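Langlois Library's bag-a-book swap fills up again, and September is wide open
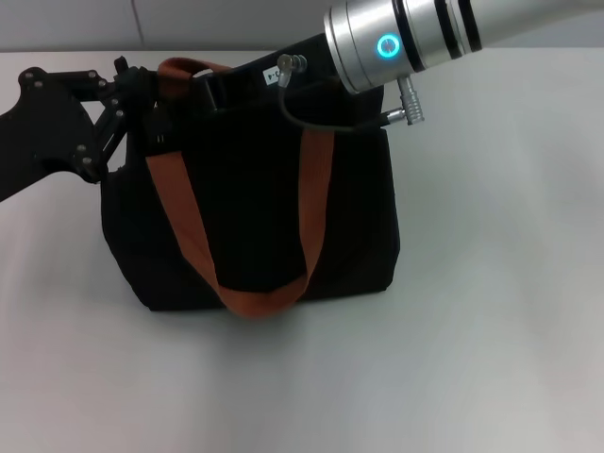 Yesenia Carhuamaca has been coming since the very first swap and says she would happily see it run every month: you hand over a tote of books you've finished with, you go home with a tote of books you've never heard of, and half the fun is the bus ride home with your nose in the top one.

The rules haven't changed much. Bring a sturdy bag with up to 12 books in it, write three words about your reading taste on a card, tuck the card inside, and leave the bag at the front desk. On swap morning the bags go out on the long tables in the reading room, cards facing up, and you pick by the three words alone. No digging through the books first! Last time the cards ran from "ships, storms, revenge" to "soup, gardens, widows," and the soup bag was gone in a minute flat.

This summer's swap was the biggest one so far by a long way. Readers brought in 991 books, and 758 of them went home with somebody new the same morning. The rest are on the free shelf by the stairs, and they're going fast — if you missed out, stop by before the mysteries disappear completely. There's a good run of old Westerns down at the bottom, too, and a fat stack of train books that really ought to find a home with someone who has the shelf space.

Karim Chraibi, who runs the adult reading program, has made a couple of changes for September. Children's bags get their own table this time, lower down, with picture books and chapter books kept apart. There will also be a table for books in languages other than English. That one came straight out of the suggestion box, where Spanish, French and Japanese were the languages people asked for most. Kazuhiro Nagano has already promised a full bag of detective novels in Japanese, and he'd love to trade them for pretty much anything with a train or a murder in it (preferably both).

Doors open at 11 in the morning. Coffee and rolls come from Sivulard, the bakery across the street, and Évan Moulin will be back in the corner with his book-repair kit, gluing loose spines and showing anyone who wants to learn how to do it at home. He fixed a whole shelf's worth of cookbooks last time, including one held together with a shoelace, and he says he's ready for more. Bring the one you love that's falling apart.

A few things can't go in the bags: textbooks, magazines, anything damp or musty, and encyclopedias in single volumes. Large-print books are very welcome, and so are audiobooks on disc as long as every disc is in the case. Please put your name on a tag inside your bag if you want the bag itself back. Otherwise it goes home with the books.

Drop-off is at the front desk any time the library is open. Cards and pencils are next to the returns slot. Teens who want to help set up the tables can leave their names there as well, and yes, helpers get first pick of the rolls.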